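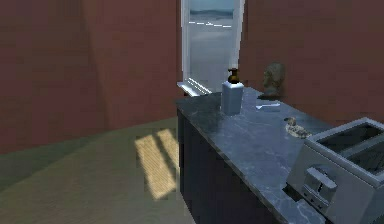 Has the Honthorpe Courier gone too far with the paywall?

marshlark
Morning all. I've taken the Courier since we moved to Honthorpe, first on paper and then on the website when they stopped delivering out our way, and I've never minded paying for it. But since October even the planning notices are behind the subscriber wall, and the council reports, and last night I couldn't send my sister a piece about her own road! I do understand reporters need wages (my dad was a compositor, I grew up on this stuff) but it feels a bit much. What does everyone else think?

tobyinthefens
With you on the notices, not on the rest I'm afraid. Arūnas Lapiņa wrote in his editor's column that they had 904 paying readers when they moved over to Flisell and needed 700 just to keep the council reporter on. So it's working, as far as I can see, and I'd sooner have a paper I pay for than one full of adverts for hearing aids.

Dixit
904 at the launch, Toby, and plenty of those were on the cheap trial. I was one of them, and I let it lapse after three months, mostly because the app logged me out every time I put the kettle on. If they can't sort that they won't hang on to people, however good the reporting is.

tobyinthefens
Fair point about the trial, I'd forgotten that. Mine has never logged me out though, touch wood. Are you on an old tablet?

Dixit
A perfectly nice tablet, thank you! Same thing on my husband's phone.

zisulier
Hello, long-time reader here, I used to do subs shifts at a weekly further up the coast. We tried letting subscribers pass on three articles a month free to friends and it went down ever so well, people felt generous and a few of the friends signed up. Might be worth suggesting to Arūnas, he does answer his emails, though you may wait a while in a council week.

marshlark
Oh I like that, zisulier, that would sort my sister out nicely. I'll write to him this evening and mention the notices too. Dixit, shall I put in a word about the app?

Dixit
Please do. I'd come back if it worked.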